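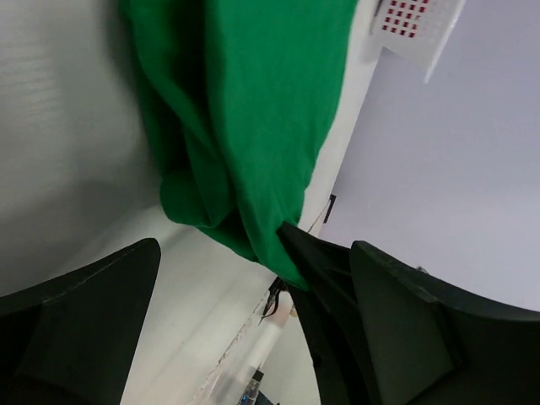

4.3 Dropped and half-held cloth

Most of the failures in the February runs were dull ones. A timeout, a missed grasp, the arm going home with nothing. We leave those to Section 5. The one that cost us a motor and the better part of a fortnight was of a different sort, and we give it more room than its share of the counts would suggest.

Figure 4. Wrist view during a hanging trial, green cloth. The fabric is pinched near its lowest point, the rest hangs in folds above the fingers.

The task was plain enough. Pick up a cloth, lift it clear, carry it to the drop point, let go. Gripper closed on position, not force, as in our earlier setup. The planner (Protow) took the closing gap as the sign of a good hold: if the fingers stopped short of fully shut, something was between them, so carry on. For boxes and bottles this had worked without trouble. For cloth it is a poor test. A thin tail of fabric and a thick fold can give nearly the same gap once the pads have squashed them, and the planner had no way to tell one from the other.

We logged 183 trials with cloth in that month. In three of them the arm kept moving after the cloth had caught on something, and in the last of the three the wrist joint was driven to its torque limit and stayed there until one of us hit the stop. These three are what we call drag faults below.

What happened in the third fault, as far as the logs let us say. Grasp reported good. Lift started. The upper part of the cloth was snagged on a fixture at the back of the workcell and did not come away. The arm pulled, the cloth went tight, the position error at the wrist began to grow. Protow saw the error but treated it as slow tracking and asked for more speed, which is just what it had been told to do for heavy loads. The Fleury safety layer should have cut in at this point. It did not, becuase its own limit was set on the filtered torque and the filter window was 500 ms. The pull came on and eased off in jerks as the fabric slipped through the pads, so the filtered value never got over the line for long enough. The raw value went over it again and again.

Koivisto was at the desk and stopped the arm by hand. No one was hurt and no one was inside the marked area. But the marked area is only tape. Had someone leant in to free the cloth, as both authors admit to having done in earlier trials, they would have had a hand next to a tight cloth and a moving wrist. We count it as a safety matter for that reason and not for the damage, although there was damage: wrist motor replaced, one pad torn at the tip.

First guess was wrong. We blamed the pads, on the grounds that they had been swapped in January for a softer set from Jovlow, and softer pads hold cloth better and so pull harder when it snags. Charpentier put the old pads back and repeated the hanging trials with a cloth clipped on purpose. The arm still dragged. Slightly less pull before slip, same planner behaviour, same silence from Fleury. So the pads make the fault worse but are not the cause of it, and we had lost four days by then.

Second guess was the clock. The planner and the safety layer ran on separate machines and we knew they drifted. This would have explained a late stop but there was no stop at all, late or otherwise. Dropped.

The filter was found only when Koivisto plotted raw and filtered torque on the same axes, a thing we should have done the first afternoon. The long window had been put in two years before to quiet false stops on a different arm, one with a noisy sensor, and had been copied across with the rest of the settings file. There was no note in the file about it.

Three changes were made.

(a) The window was cut to 100 ms. False stops went up at once, mostly at the start of fast moves, and we had to lower the top speed of the lift to live with it. Trials are slower now. We think this a fair price, though the throughput figures in Section 6 should be read with it in mind and are not to be compared with those in our previous report.

(b) Growing position error during a lift no longer leads to more speed. The arm holds, then backs off along the path it came by, then opens. Backing off first matters. In early tests we opened straight away under load and the cloth whipped back, once pulling a sensor lead out of its clip.

(c) A short tug check after closing. The arm rises by a small amount and waits, and the wrist torque is compared with what the loose cloth should weigh. If it is too high the cloth is taken to be caught, and the grasp is given up. The check is crude. It will not see a snag that only goes tight later in the lift, when the slack has run out, and slack is just what a hanging cloth has plenty of. We tried to catch this second kind from the wrist camera using the Kokard segmenter, looking for folds pulling out straight, but deep shadow along one side of the fabric threw it badly and it called a fold an edge as often as not. Left out of the system for now.

After the changes we repeated the clipped cloth tests with the clip high, low and to one side. The arm stopped and backed off each time when the clip was low or at the side. With the clip high it stopped, but later than we would like, after a visible stretch of the fabric. This is the slack problem again — change (b) catches it, change (c) does not. No drag faults have been seen since in normal running, but with such a rare fault to begin with that is weak evidence and we do not lean on it.

Some limits. The torque line itself is still set by hand, for one arm and one weight of cloth. Wet cloth was not tried. We did not test with two cloths tangled together, which from earlier work we would expect to be the commonest snag in real use. And the tape is still tape; a light curtain has been ordered and until it is fitted the rule is that the arm is powered down before anyone reaches in, including for trials that look to have finished.

One last point on reporting. The first two drag faults were in the log as ordinary failed lifts. Both came free by themselves, the trial was marked down as a drop and the next one begun. They were only found by going back through the raw torque once we new what to look for. Any count of safety faults drawn from outcome labels alone would of missed them, ours included, and the earlier months have not yet been gone through in the same way.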